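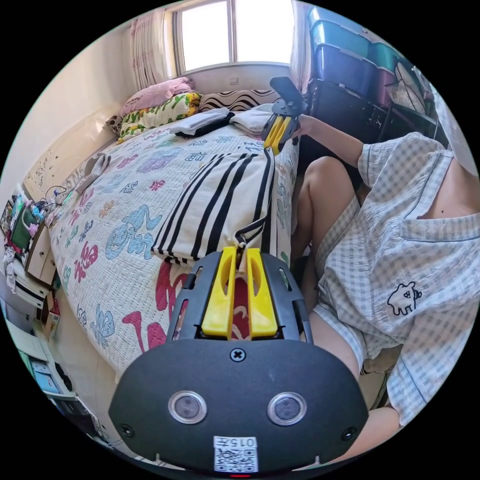 Handheld Tools Group – Equipment Reviews

Esel two-finger handheld gripper, pair
Reviewed by Hui-mei Wu, Oct 10, 2020

The Esel is sold in pairs, one per hand, for recording manipulation tasks without an arm. We ran our pair on household fabric work: clothing, a striped cloth piece with black straps, and small items on a quilted bed. The test plan called for 300 recordings, 100 of them on bedding.

Fingers. Yellow, slotted, and set upright in a black surround. They flex enough to pick up a single layer of cotton from a flat stack. On quilting the tips tend to catch two layers, and closing slower helps. Straps are easier if approached from the side.

Housing. Wide and rounded, with two round windows on the face. The QR label carries the unit number, and ours is 015. The printing is small – log the number before you start.

Trigger. Linear over most of its travel, with a dead zone at the start that Vosex units do not have. Small objects lying on folded cloth need a steady wrist and a nearly closed grip.
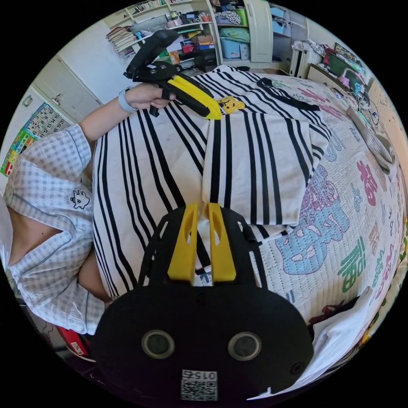
Verdict

Good on garments, fair on thick bedding. The Gromier pair has a lighter trigger but stiffer fingers, and we would keep the Esel for cloth. Spare fingers ship in packs of 20.

Contact: Equipment Reviews desk | © 2020 Handheld Tools Group | Back to top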